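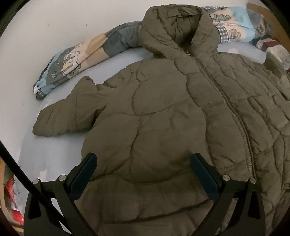 Aníbal Falcão reckons we should stop folding puffer jackets altogether and roll every one of them, hood first, and after this morning I'm nearly ready to agree with him. He wrote it in the margin of the last entry, underlined twice, so it gets a proper answer.

9th March, folding bench

Jackets and sleepsuits today, both awkward, both great fun once you get going. The olive puffer is my new favourite test garment. The quilting is all wavy, no straight rows anywhere, so you can't cheat and fold along a stitch line the way you can with the ordinary banded sort. You have to decide where the fold goes and mean it!

What I tried, in order:

**Flat fold, zip closed.** Sleeves across the front, bottom up to the collar, hood down over the top. Looks lovely for as long as you lean on it. Let go and it breathes in again like a loaf. Pressed it for 2 minutes under the big board and it still crept up, though far less on the sleeve side.

**Flat fold, zip open at the bottom.** Much better. The air has somewhere to go and the two fronts slide over each other a bit (I'd never noticed how much a closed zip fights you, it's basically a spine). Finished parcel fitted the Lagman box with the lid down, no sitting on it required.

**Aníbal's roll.** Hood laid flat inside the collar, sleeves in, roll from the top down and squeeze as you go. Smallest of the lot, I admit it. Two things against: it won't stack, and the wavy panels come out with creases that cut straight across them. Gave it a shake and most dropped out. Would like to see what it looks like after a fortnight on the shelf before I put it on the card.

Reynaldo wants the hood folded *behind* instead of in front. Tried it once, the hood bunches whichever way you send it, but behind does keep the zip pull from pressing into the fabric. Worth another go with fresher hands.

**Sleepsuits.** The patterned one with the gingham feet is a joy. Legs together, feet turned up first, then thirds. If you leave the feet till last they stick out of the side of the parcel and you end up starting again, which I did, more than once. Put the feet in early and the whole thing behaves. The little label by the foot makes a handy marker too, keep it on the outside and you can tell which end you're holding when it's all folded up.

Timings for the mixed pile: 14 minutes first run, 12 second run, same garments, same order. Very pleased with that! Most of the saving was in the sleepsuits, the jacket took just as long both times.

Box weights: the Dadach box came in 700 g under the limit with everything in, so there's room for another layer of baby things on top of the outerwear. Outerwear always at the bottom please, it pushes up whatever is above it but at least it pushes evenly.

To do
- one rolled puffer, one flat, same shelf, leave both alone
- hood behind, zip half open (Reynaldo)
- rewrite the sleepsuit card, feet FIRST in capitals
- ask Zumville if the deeper boxes are still made
- Aníbal to do the next roll himself and write down how long it takes him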